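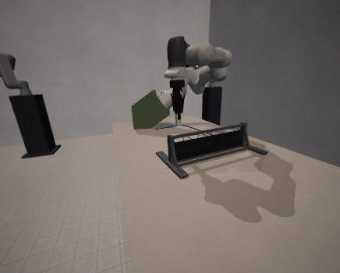 Grade times width is not a result

Kristóf Pap
September 24, 2023

Junior explorers in this country report drill results under rules that are, on paper, quite strict. A competent person signs the release. Collar coordinates, azimuth and dip are tabulated. Sampling and assay methods are set out in an appendix that runs longer than the news. None of this stops the headline from carrying a number that a geologist would hesitate to use for any practical purpose.

The number I mean is the gram-metre product, which is the average grade of an interval multiplied by its downhole length. It has become the standard currency of junior gold promotion. My argument is that it should be dropped from headlines altogether, and that companies which want to quote it should be made to quote two other figures alongside it.

What the product hides

Take an interval of 56 metres at 1.2 grams per tonne. The product is 67.2 gram-metres, which looks respectable on a league table. Suppose that one metre within it ran 40 grams. Remove that metre and the remaining 55 carry 27.2 gram-metres between them, an average of slightly less than 0.5 grams. A bulk-tonnage open pit might want rock at the first figure. At the second, depending on strip ratio and metallurgy, it may be paying to move waste.

The usual reply is that the included intervals are disclosed further down the release. Often they are. An "including" line does not tell the reader what is left once the included part has gone, though, and the subtraction is rarely done for them. I have seen investors of long experience add the included interval to the parent interval as if the two were separate.

True width is the second difficulty. The phrase "downhole lengths reported, true widths not yet known" is acceptable on a first-pass hole into a blind target. It is less acceptable on the ninth hole of a program, when the section has been drawn, the structure has been logged in oriented core, and the company's own geologists have a working dip. A hole that runs 20 degrees off the plane of a lode intersects almost three times its true width. Any product computed from the downhole length is inflated by the same factor.

The case of the long low-grade hole

Some years ago I logged core on a program at a prospect called Vincze, operated by a small private company, Rimero. The fourth hole went to 400 metres and was anomalous for most of its length. There was a real discovery in it, or at least a real alteration system, and the site team was pleased. The draft summary for shareholders gave a single composite from near surface to the end of the hole.

Crescencio Vallejo was the senior geologist. He struck out the composite and replaced it with five intervals, separated by the barren dykes that anyone could see in the trays. The summary became duller and considerably more useful. The dykes mattered because they were post-mineral, they were consistent in orientation, and in a mine they would have been dilution. A composite that ran straight across them contained rock that no block model would have treated as ore.

Not everybody agreed with him. The argument on the other side was that bulk mining would take the dykes anyway, so a bulk composite was the honest one. I think that is a fair point at feasibility, when the bench height and the selective mining unit are known. On the fourth hole it was premature. The position taken should have been to report what the hole cut and leave the mining method for later.

Internal dilution and cut-off

Compositing parameters are normally stated, usually as a lower cut-off and a maximum run of internal waste. They are seldom stated consistently from one release to the next. A company may report at a 0.5 gram cut-off with two metres of internal dilution in May, and at 0.2 grams with ten metres in the following release, and both will be compliant. The headlines will then be compared by people who have read neither footnote.

There is also the question of missing assays. Releases now go out with the upper or lower part of a hole still at the laboratory. I have no objection to prompt disclosure, and a material result should not sit in a drawer. I do object to the pending portion being described in terms of visual similarity to the assayed portion. Pyrite looks much the same with or without gold in it.
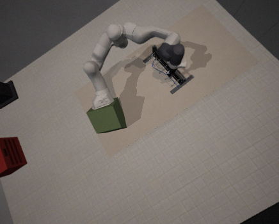

What should be required

The first figure I would make compulsory is the median sample grade within every reported interval. It costs nothing to calculate. Where the median is close to the mean, the interval is what it claims to be. Where the mean is 1.2 and the median is 0.3, the reader has been told most of what matters.

The second is an estimated true width, with the assumed dip given, for every hole after the third on a given structure. The estimate will sometimes be wrong. It can be revised in a later release, as resource estimates are.

I would also fix the compositing parameters for the life of a program. If a company wishes to change them, it should restate the earlier holes on the new basis in the same table.

The objection I hear most is that junior companies cannot afford more reporting. The median is one spreadsheet function, and a true width needs a section that the company should already have drawn before it collared the next hole.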